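Galeria: o carrossel de utensílios da cozinha de Skorness

Quem acompanha o blog sabe que ando a arrumar a cozinha aos bocadinhos, gaveta a gaveta, e desta vez calhou aos utensílios de pendurar. Fica a galeria!
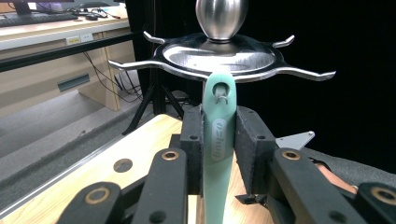 O cabo verde-menta, com o disco de metal escuro e os ganchos virados para cima. Adoro o puxador cromado no topo, parece um ovo!

O verde-menta foi paixão à primeira vista, confesso. Já tinha panos e uma lata de bolachas no mesmo tom (a lata veio da Plostar, numa promoção) e andava há meses à procura de mais qualquer coisa a condizer. Reparem no furo oval perto do topo do cabo, com uma argolinha prateada enfiada – gosto tanto destes pormenores pequeninos. Mais abaixo há um logótipo cinzento em relevo.

O metal escuro é muito brilhante e apanha a luz toda, por isso já sei que vou andar sempre de pano na mão. Com o cromado é igual, mas lá em casa da minha avó em Kedilgate tudo o que era cromado brilhava e eu cresci a achar isso normal!

Falta-me a prateleira de cima, que tem 28 cm de fundo e onde não cabe quase nada do que eu queria lá pôr. Fica para a próxima galeria, lá para dezembro – e aceito sugestões para os frascos das especiarias.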